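Leltard wipe-clean tablecloth — 2 months in

Bought this in September for the small table. Had a cotton one before and was sick of washing it. Ordered direct, postage was fine, came folded in a packet about the size of a magazine.

First thing — the smell. Plasticky, pretty strong. Hung it over the bannister for a night and it was mostly gone by breakfast. The creases are another matter. Leaflet says they drop out in a day or so, mine havent. Tried a hairdryer on low, helped a bit. Don't iron it, obviously.

Cleaning is the good part. Tea, jam, beetroot, all off with a damp cloth. Curry left a faint yellow mark that took nearly 30 minutes under washing up liquid. Biro doesn't come off at all so keep the crossword away from it.

Backing is thin. Slides about if you lean on it, I ended up getting the Clernitby clips — they work but you have to buy them seperately, bit cheeky. My old Akande cloth was heavier and stayed put, but dull as anything to look at.

Very shiny under a ceiling light. If that bothers you get the matt one.

Would buy again, maybe a size up. 4 stars, one off for the creases.

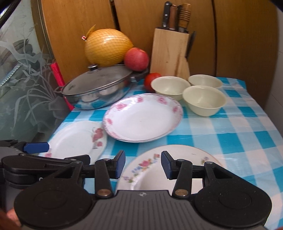
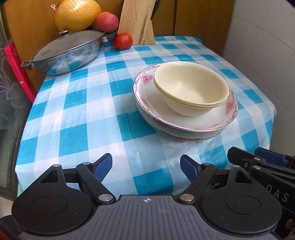 Flowery plates and dishes out, both pics.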